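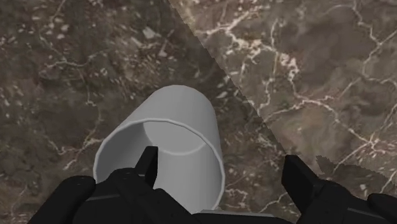

Progress report to the Murthy Fund
Project: Favden, a catalogue of local songwriting in Bukulbridge and Prutard
Report date: 2022-03-04
Prepared by: Loan Lương, project lead

1. Summary of the period

Work on the catalogue is on schedule except for rights clearance. The agreed target is 200 songs, written or first performed in either town, each with a full entry and, where permission is given, a listening copy. Transfer of the demo tapes is complete. Spending is within the approved budget under every heading apart from tape repair, which is covered below.

2. Transfer of recordings

The deposit from the old Prutard rehearsal rooms came to 40 cassettes. All were played in real time on a serviced deck, with head angle set by ear for each side, and saved as uncompressed files. Noise reduction was applied only where the label or the sound made clear that it had been used in the original recording. No further cleaning has been done on the master files. Listening copies have been trimmed and levelled.

Seven cassettes needed new shells before they could be played. One of these has a crease through the second song on side A, and the dropout there is noted in the entry. The repairs took the heading over budget, and we ask to move the difference from travel, where there is an underspend.

3. Catalogue entries

Each entry gives title, alternative titles, writer, performers, place named in the lyric, key, tempo and source. The field for place has been the slowest to fill. Several writers used street names that have changed, and others used nicknames for the Bukulbridge docks that do not match any map. We now record the wording as sung and put the modern name in a separate field.
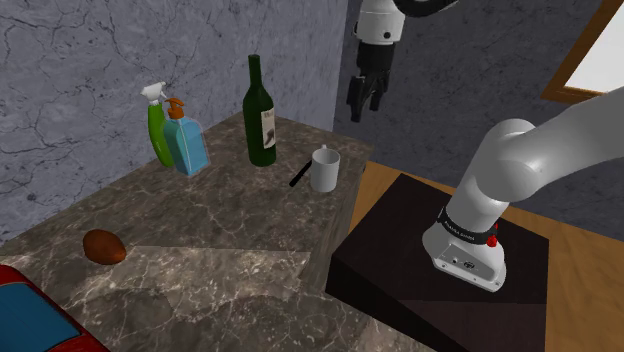
Will songs without a known writer be left out of the catalogue?

They will be listed with the writer marked as unknown, but no listening copy will be offered until the search for the writer is finished.

4. Rights clearance

Letters have gone to all writers for whom we hold an address. Replies from former band members disagree in a few cases over who wrote the words, and those entries are on hold. We have set aside 10 hours of legal advice for them, none of it yet used.

5. Next steps

The test version of the search page will be ready in April. Remaining lyric sheets will be scanned alongside that work, and the revised budget table will follow once the transfer from travel is agreed.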